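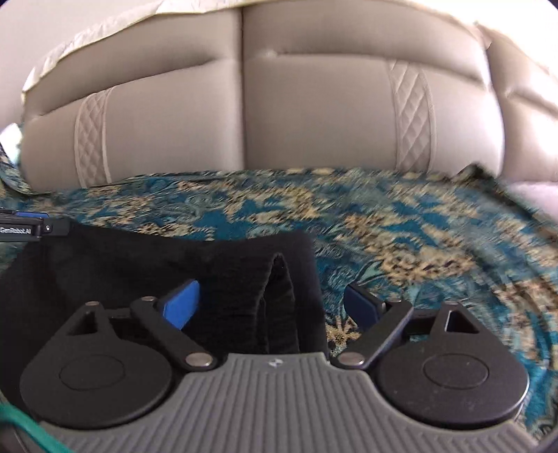
The beige sofa, quilted panels and all.

I moved to Flarenville in October and changed my address with everyone I could think of. The bank took two minutes. The dentist took one. The water company, Buvico, is still thinking it over.

My old apartment used 356 gallons a week, or so they tell me, and I left it with a final bill of nearly $489. I paid it. Then I got another bill for the same place, with a letter welcoming me as a new customer. I called and was told to hold. The hold music is a flute. I know that flute very well now, I could probably play it at a wedding.

Edeltraud Baumgartner in customer care was very kind and explained that I had two accounts, one for me and one for the person who moved out, also me. The one who moved out owed nothing. The one who moved in owed for the water used by the one who moved out. Could I get them to talk to each other? She'd need a form signed by both.

So I signed it twice, with different pens. My case number is 2589 and they'll write to me within a month. I have a fair idea which address they'll use.

Recent posts
Ehsan Moradi borrowed my ladder
A bad lunch in Fimen
Parking, a complaint
What I did with all the plums

Last updated: October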